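I'd been promised tea before any bed-making, and I got it, in the kitchen of the guest house on Rustow Lane. My host has run the place for seven years and changes every bed herself. She'd agreed to talk to me about white bedding, a subject I can go on about for hours (ask my family!).

"People think white is the brave choice," she said, pushing the biscuits over. "It's the lazy one. Everything matches everything, so I never stand on the landing hunting for the other pillowcase."

She buys her covers from Hesness, a small shop in town, and keeps them until the corners go. The duvets came from a hotel supplier called Nordin, and she's still cross about the delivery charge. I asked if she irons. She laughed so much she had to put her mug down.

"I did for the first October. Never again. I shake it, I smooth it from the middle with my forearm, and I leave it be. A bed should look as if somebody could get into it."

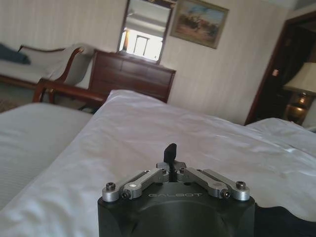

White duvet, white pillow and a few soft creases left alone.

We moved on to the shaking, which she takes very seriously. Her method is to turn the cover inside out, grab the far corners through it and flip the lot over. It takes her 3 minutes on a good day, and I admitted that mine takes 10 and usually ends with me inside the cover. "You're holding it too low," she told me, and made me practise with a tea towel.

What about stains? Cold water first, she says, and straight away, even if it's midnight. She won't have bleach in the house. "It turns things yellow in the end, and then you've got cream bedding you never asked for."

Pillows get a good thump every morning and go out on the line when the weather allows. She would like thicker ones, but guests complain about their necks, so thin it is.

I asked what she'd buy if I handed her £500 for the bedrooms. I was expecting curtains. "Spare sheets," she said, without even looking up from the teapot. "And a bigger cupboard to put them in."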